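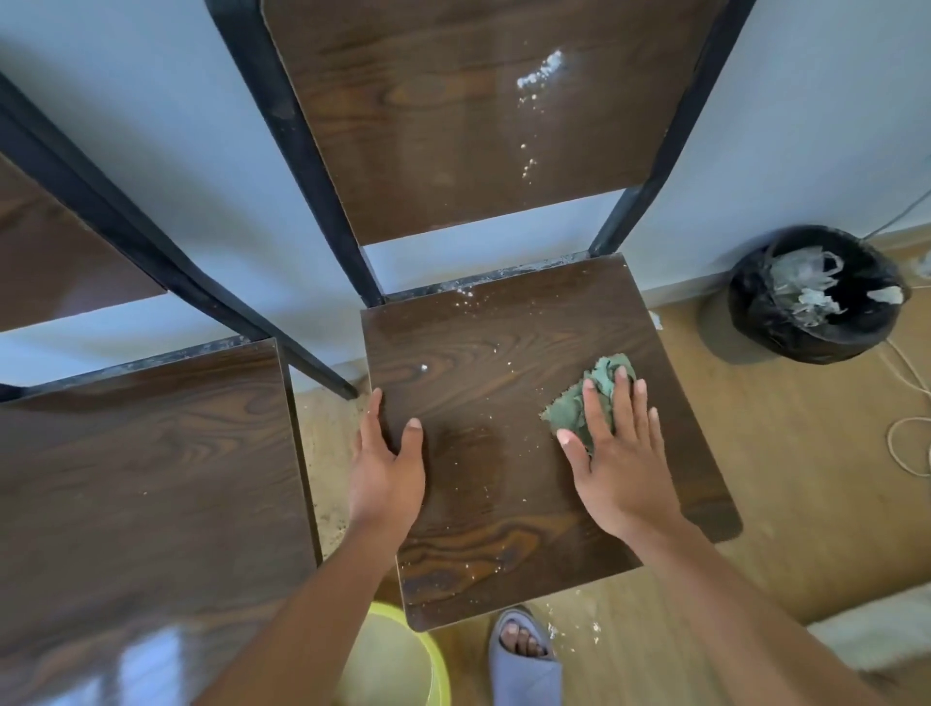

Wiping down a chair seat with a cloth. The backrest has still to be done.

Most people clean a chair by wiping the seat. I think they start in the wrong place, and I thought so again in December, when we had shelves put up in the hall we use for the lunch club and every chair needed doing before noon.

Dust from drilling and sawing settles on anything flat, but it also sticks to backrests and collects in the join where the back meets the seat. If you polish the seat first and then knock the backrest with your sleeve, down it comes and you do the seat again. We have 70 chairs. Doing each one twice is a morning gone.

My order is top rail, backrest, join, seat, legs, then the floor. Wenche Brekke, who has run the kitchen longer than I have been going, does the floor first so that she isn't walking grit about. I see her point and still disagree, as the floor gets whatever falls off the chairs.

I also think we use too much water. Grit on a glossy seat should be brushed off dry before any cloth goes near it. A wet cloth turns fine dust to paste, and a gritty one leaves scratches that show up as soon as the light comes in low. After that, barely damp is enough, and the cloth wants turning often.

Kedir Yimer has suggested we buy stacking plastic chairs and stop fussing. He got a price of 2,931 from Cemetti for the lot, delivered. I would vote against it. A wood-grain seat in a black metal frame looks like something you would have at home, and people stay longer over their tea on one. A few minutes with a brush and a cloth is a fair price for that, and next time the builders are in I would like us to put sheets over the chairs before they start.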